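Ticket 2022: Lint and crease on gray twill cover
Opened by: Ilham Bouazza, Kotutside
Item: Zerouali table cover, gray

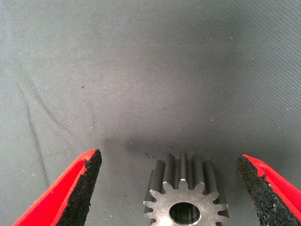 How do I get lint off twill without roughing up the surface?

Use a soft clothes brush and follow the direction of the weave, with short strokes and light pressure. A sticky roller is fine for whatever the brush leaves behind.

Reported
Small white specks all over the cover. Long crease on the left side, curving down. Cover was washed in November with two cotton towels and stored folded in the Retunetti cabinet, shelf 14.

Tried before opening the ticket
- Shook it out by the back door. Some lint came off, most stayed.
- Smoothed the crease by hand. It came back.
- Sticky roller, two sheets. Better in the middle, no change near the hem.

Reply, 9:40 a.m.
Please check the care label before using any heat. If it allows a warm iron, turn the cover face down, lay a damp press cloth over the crease and press for a few seconds at a time. Lift the iron between presses so the weave doesn't get pulled. Let the cover cool flat before you move it.

Update from Ilham, 2:15 p.m.
Label says warm iron, no bleach. Brushed first, then pressed. Crease is down to a faint line. Still some lint along the hem.

Reply, 3:05 p.m.
Brush the hem again once it is dry. Next wash, keep towels out of the load and clean the dryer screen first. Roll the cover for storage. There are spare tubes under the cutting table.

Status: open, waiting on second brushing

Recent tickets
Mokix curtain, hem uneven after wash
Chair pads, ties coming loose
Cover 29, water ring near corner
Cutting table drawer sticks
Request: new press cloths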